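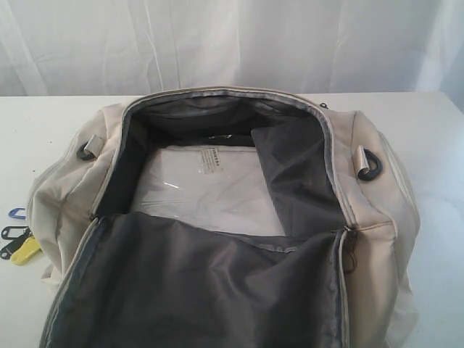

The planner is never the problem, according to Temitope Edet, it's whatever the planner has been told. Which is a fine thing to say over coffee and a harder thing to hear at the end of a week spent rewriting the planner.

Sostwood, March 2018. Six people at Cellside, one long room, a heater that ticks. The product is called Gusia and it's software only — no arm, no wheels, nothing you could drop on your foot. It takes in camera images, works out what's soft and what's hard, and tells somebody else's robot where it may put its fingers. Customers bring the hardware. Cellside brings the opinions.

Soft is the whole business. A box is a box from most angles. A fabric bag with its top unzipped is a different shape each time someone breathes on it, and the bit you care about, the opening, is a hole with a floppy edge. The lid folds back and covers things. The lining is dark and the depth numbers go strange in there. Clear plastic is worse. It shines, it crinkles, and the old version of Gusia would report a small mountain range where there was one flat packet.

So, the rewrite. February went on it, all of it.

The old code made a single model of the world and trusted it. One surface, one answer, off you go. The new code keeps several guesses alive at once, seven at the moment, because eight made the loop too slow and nobody liked the results at five. Each guess says: opening is here, rim is here, this patch might be shine. The planner asks for a grasp that's tolerable under all of them. If there isn't one it asks for another look from a different angle. That's the clever part, or the annoying part if you're the customer paying by the hour.

Edet draws it on the back of a delivery slip for me. Loops, arrows, a box marked DOUBT in capitals. The slip goes in the bin afterwards and I wish I'd kept it.

A second piece of the work gets less attention and probably deserves more. It's a replay tool named Dong, after the noise it makes when a run diverges from the recording. You feed it a logged session, it plays back every image and every joint angle, and you can swap in new planner code and watch where the two part company. The noise is very loud. There's a volume setting now.

Before Dong, a bug meant going back to the table and trying to get the cloth to fall the same way twice. It won't. With Dong they've got roughly 3000 logged sessions on a server under the stairs, and every change gets run against 400 of them overnight. In the morning there's a list. Some mornings the list is long and the kettle goes on first.

I sat through one of these lists. Most of it was zippers. The perception code had decided a zipper pull was part of the surface it hung against, then in the next image that it was a seperate object floating in front, then part of the surface again. On, off, on. The planner, being obedient, changed its mind each time. The fix was nine lines and took the afternoon, mostly arguing about what to call the variable.

Labels are another one. Tiny print on a packet is useless to Gusia as text but it's a gift as texture, something to lock onto in a sea of white. White on white is the thing they all complain about. Pale table, pale fabric, pale curtain behind, even light with hardly a shadow in it. Lovely for a catalogue, miserable for stereo matching. They test that way on purpose now. If it holds up there it'll mostly hold up in a warehouse with decent colour and a bit of grime.

Where does it still fail? Straps, Edet says, and anything inside anything. A loose flap leaning across an item is read as the edge of the item about as often as they'd fear. The plan is to let the planner nudge a flap and see what moves, which means modelling what a nudge does, which means more guesses, and they're back to the loop being too slow. There's a branch for it in the repository. It doesnt compile yet.

The next release of Gusia has a name but no date. Customers on the old version can keep it, though the support line will ask, politely, why.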